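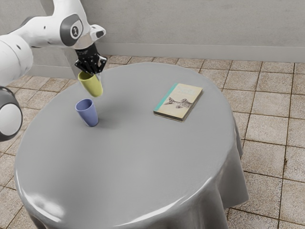
Nargate Public Library to Reopen Second-Floor Reading Room

NARGATE, 8/26/26 — Nargate Public Library will reopen its second-floor reading room next month after a renovation that added seating, replaced the windows on the street side and made space for the Cheng Collection of regional history.

The room has been closed to the public for most of the year. When it reopens it will have 165 seats, including a row of single desks along the north wall and larger tables for groups. Every table has a power outlet. The old card catalog cabinets have been kept and will be used to store maps.

The work was carried out by Plestier Builders, which also repaired the roof over the children's department. The front stairs were not part of the project and remain as they were. Visitors who need the elevator should use the Mill Street entrance.

The Cheng Collection

The Cheng Collection was given to the library by the Cheng family and holds 2,560 books, pamphlets and bound newspapers. Most of them deal with farming, river trade and town government in the Nargate area. Until now the collection was kept in off-site storage and could be seen by appointment only.

Items printed before 1900 must be used in the reading room. Newer books may be borrowed for two weeks on a regular library card. A further 573 items are still being cataloged and will be added to the online catalog as the work is finished — the bound newspapers will come last.

Food and Drink

Covered drinks are now allowed at the group tables. They are still not allowed at the single desks or anywhere that items from the collection are in use. The Plestier Café on the first floor will keep its current hours and will offer a lower price to customers who bring their own cup.

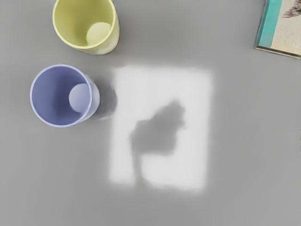

Hours and Room Reservations

The reading room will follow the same hours as the rest of the building. Group tables can be reserved up to seven days ahead at the information desk or by phone. Single desks cannot be reserved.

The temporary study area in the basement will stay open through the end of August and will then return to its former use as a meeting room. Groups that have already booked it for the fall do not need to book again.

Press inquiries may be directed to the library office during regular business hours.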